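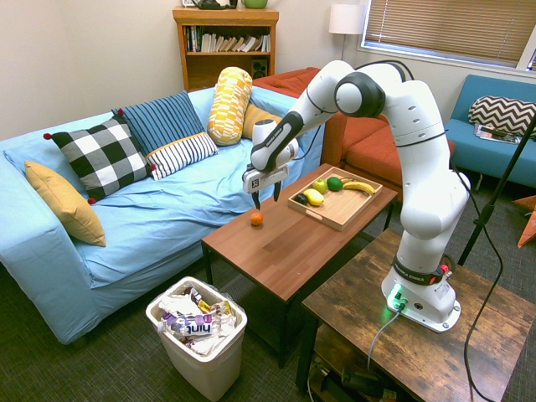 **Can a home-built setup pick up a piece of fruit reliably?** Under fixed conditions it can, and most of this chapter concerns what happens when the conditions stop being fixed.

# Chapter 6: Grasping Outside the Lab

Readers who have come this far have a working arm, a controller and probably too much confidence. The first grasp tends to go well. You choose the object, you put it where the arm expects it, and you stop when you like the result. I have seen plenty of home builds declared finished on that evidence. It is weak evidence.

The Pukalon build log, which we will use throughout, claims 1,086 grasp attempts over one winter. That sounds like a lot until you read the notes. The first 800 were made from a single start position, with the same lamp on. What they measure is how well the arm repeats itself - a fine thing to know, but a different question.

Start with what the wrist camera gets to work with. Close to the object, the view shrinks, the fingers intrude, and the arm's own shadow lands on the surface you hoped to treat as plain background.
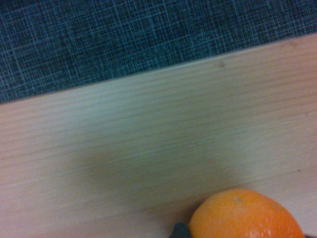 **Figure 6.1** Wrist view near an orange, with the dark fingers at either side of the fruit and a soft shadow across the wood.

A color threshold will find a bright orange on pale wood. Builders at the Gruluvstead workshop took this as proof that their detector worked, then tried 13 other household objects and kept quiet about the results for a month. Before you trust a threshold, change the lamp, change the table covering, and write down every miss.
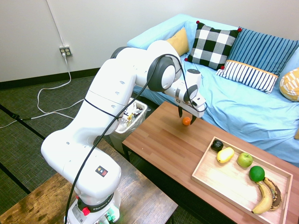

Choice of test object matters more than most guides admit. A round fruit is forgiving, as two fingers can close on it from almost any direction. A banana has a long axis, so the wrist must turn to suit it, and the pair lying side by side in the tray poses a harder problem: the detector may report one object where there are two, and the blackened one hardly matches the color of its neighbor. If your results cover only the small orange out on the bare tabletop, say so in your log.

## 6.1 What counts as a grasp

Fix the definition before the first trial. The Trenine rule, used in the exercises, requires a lift, a hold and a controlled release.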